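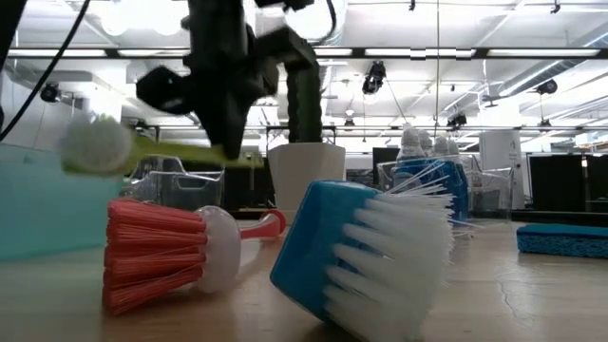 What is changing at the Pultham site?

Sorting and packing of cleaning goods on the small-items tables is being moved in stages to robot arms supplied under the Momatar program. The arms pick up brushes, sponges and similar articles and place them in the correct containers. Receiving, final inspection and dispatch remain with Cleka staff. The first five tables were converted in November, and the remaining tables will follow once the review described further down this page has been completed.

Will any positions be removed?

No permanent position at Pultham will be removed as a result of the program. The site employs 487 people, of whom 245 work in areas affected by the change in some way. Most will keep their present job title and will see a change in daily duties. Temporary contracts will run to their agreed end date and will be renewed only where the workload calls for it.

What will table staff do once an arm is in place?

Each converted table has an assigned attendant on every shift. The attendant sets out the goods, starts the run, clears dropped or wrongly held items, and signs the table log at the end of the shift. Attendants also decide when an item is unsuitable for automatic handling and should go to the manual line.

Soft goods and goods of irregular shape need the most attention. A sponge gives way under pressure, and a brush may be gripped by the handle or by the head – the settings differ for each.

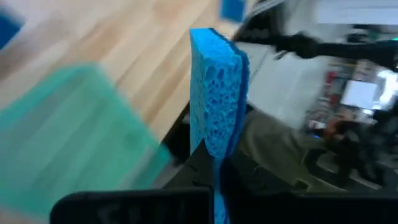

Attendants may adjust the grip setting within the limits shown on the table screen. Changes outside those limits must be requested from the technical desk, which is staffed from 6:00 a.m. until the end of the late shift.

Is training provided, and is it paid?

All attendants complete the Samonte course before working at a converted table. The course takes 14 hours, is held during normal working time and is paid at the regular rate. Employees who do not pass the final check may repeat it once without any effect on their record. Those who prefer not to become attendants may apply for a transfer to receiving or inspection.

Does the attendant role carry a different pay grade?

The role is placed one grade above table packer. The new grade applies from the first full shift worked after passing the course.

Are the arms used to measure individual performance?

Run times and stoppages are recorded by table, not by person. Supervisors may consult these records to plan maintenance and staffing. They may not be used in annual reviews or in disciplinary matters.

What should I do if an arm stops or behaves unexpectedly?

Press the stop button, keep your hands outside the marked area and call the technical desk. Do not remove an item from the gripper until the desk has confirmed that the arm is locked. Time lost in this way is not charged to the shift.

Where can I raise a concern about the program?

Concerns may be raised with your supervisor, with your employee representative or in writing at the personnel office. Written questions receive a reply within 14 days – answers of general interest are added to this page.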